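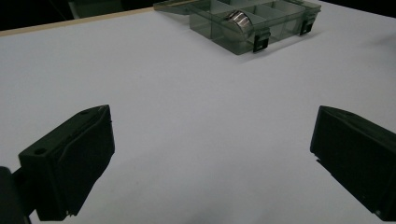 One participant of the April group objected that a clear table is only a luxury, and that small parts can be sorted just as well on the floor. I do not agree, but please keep the question for the discussion.

Course 318, Sorting Small Parts, handout 11
Workshop room, Akolville

Before you sort, decide the groups. Write them on paper first.

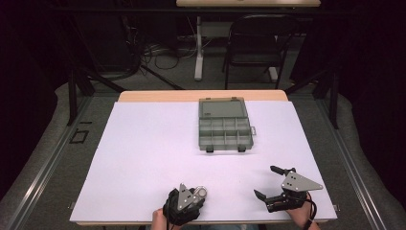

Size of the group decides the size of the bin. Many learners give every kind of screw the same space, and then the long ones do not fit. In a box where the rows are unequal, with four cells in the middle row and three in front, put the most used parts in front. Keep the lid open until all labels are checked.

Homework: sort one drawer at home and bring your list.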